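4. What we learned from moving the metadata off the old nodes

I'll say it up front: this is the part of the paper I most wanted to write, and the part Marloes Hendriks kept telling me to shorten. Sections 2 and 3 cover the design of Jultar and the way it spreads objects over a cluster. Here I want to talk about what happened when we took a store that people were using all day long and swapped out the piece that remembers where everything lives.

4.1 Where we started

The Caltano cluster had 26 storage nodes when I joined the project, and every one of them kept its own slice of the metadata in a local key-value file. That was a fair choice when the system was small. A lookup hit one disk, the answer came back, and you went on with your day. The trouble showed up in the listings. If a user asked for everything under a prefix, we had to ask all the nodes, wait for the slowest one, and merge the results in memory on whichever front end had picked up the call. On a good morning this was fine. During a rebuild it was awful, and our users learned to go and get coffee.

I spent my first few weeks reading logs (lots of logs!) and trying to work out which of the slow listings were slow for the same reason. Milan Verbeke had already written a small tool called Skosulow that replays a recorded day of requests against a test cluster, and I can't say enough good things about it. With Skosulow I could take the worst hour of the month, run it again and again, and change one setting each time. Most of the numbers in Section 5 come from it.

4.2 Splitting the index

Our plan was simple to say. We would pull the metadata out of the storage nodes and put it on ten dedicated machines, in sorted order, cut into ranges. Each range would have one leader and two followers, and a write would count as done once the leader and one follower had it on disk. None of this is new, and we make no claim that it is. What took the time was getting from the old layout to the new one with the front ends still running.

We tried two ways of doing the copy. In the first, a background job walked each node's file from start to end and pushed the entries over to the new index. Fresh writes went to both places. I liked this one a lot because I could explain it on a napkin. Its weak point was deletes. If a user removed an object while the walker was holding an older batch in memory, the walker would happily bring the entry back. We saw this in the replay within ten minutes, which was a bit embarrassing, since I had told Marloes the night before that it was done.

The second way, and the one we kept, gives each entry a version stamp taken from the front end that handled the write. A delete leaves behind a small marker with its own stamp, and the new index throws away anything older than what it already holds. The markers stay until the walker has passed that part of the key space, plus a safety margin of six hours. It costs us some room on disk. I think it was worth every byte.
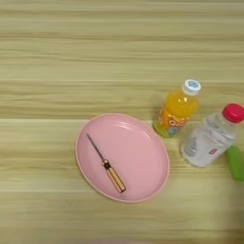 Figure 4

Why keep the delete markers for six hours once the walker has gone past?

Mostly to cover slow front ends. A front end that has lost its link for a while can still be holding writes in its queue, and those writes may carry stamps older than the delete. Six hours is longer than any queue we saw drain in the recorded traffic, so a late write finds the marker and gets dropped.

4.3 Things that went wrong

Clock drift was the first one, and I suppose anybody who has worked with stamps saw it coming three paragraphs ago. Two of our front ends disagreed by enough to put a delete before the write it was meant to remove. We now pair the clock reading with a counter that only moves forward, and a front end that sees a stamp ahead of its own catches up before it writes anything. Milan did most of that work in April, and he also found the test case that broke my first attempt at it.

The second one was memory. The range leaders cache recent entries, and during the copy nearly every entry is recent. Our leaders filled up, started dropping the hot entries that users wanted, and the read times went through the roof! The fix was small: writes from the walker now skip the cache. I still wince when I look at the graph from that replay.

Third, we picked our range splits badly. We cut the key space by name, and one team at Cabello had put almost all of its data under a single long prefix. Their range was over four times the size of the next largest. Jultar can split a range while it is live, but a split in the middle of the copy meant the walker had to be told about the new borders, and it was not written with that in mind. We ended up stopping it, splitting by hand and starting it again from a saved position. I'd do this differently today – sample the keys first, then cut.

4.4 What I would keep

The replay tool, without question. I would also keep our habit of comparing the old and new listings in the background for a full month before sending any user traffic to the new index. It turned up mismatches in names with odd characters that none of our unit tests had touched, and we got to fix them at our own pace.

What we have not solved is the way back. Once the old files are gone, there is no clean path to the earlier layout, and a reviewer of a first draft was right to press us on it. We kept the old files in read-only form for as long as we could spare the disks. A proper reverse walker is on my list, and Section 6 says a little more about how it might work.

Related items
Replaying recorded traffic with Skosulow
Range splits in Jultar: design notes
Clock drift and version stamps
Storage at Caltano: project overview

Contact | Copyright Caltano storage project | Back to top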